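Guides > Hand-held grippers > First session

Posted in: Kit Reviews & How-To

February 3, 2021 — by Bok-nam Yook

The Tuvex is a hand-held gripper with a camera on it, sold singly or in pairs. I used the pair. Set-up is short if you do it in this order.

1. Charge both units and format the cards. A full card holds 50 clips.
2. Clear the middle of the table. Pencil lines on the top help you put things back in the same spot.
3. Open the fingers fully, then close them on something upright before you try anything flat.
4. Check that both pads meet the object at the same height. If one sits lower, loosen its joint and reset it. 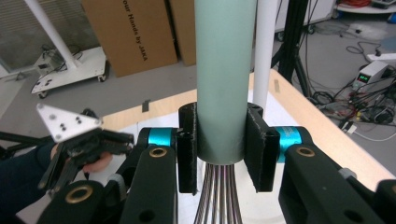
Gripping a pale green tube; the table with the fingers apart.

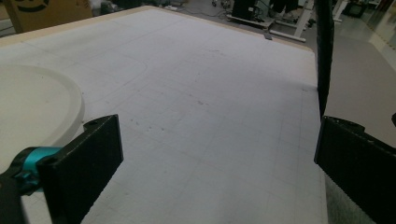
ELPORT, February

Record 25 short clips first and watch them all. Mine were too fast — slow down near the object. Han-gyeol Byun at Ivville, who supplied the pair, suggests wiping the pads every 300 grips. I did it more often.

The grip is firm and the handle gets tiring after an hour. Spare pads are sold separately, and you will want a set.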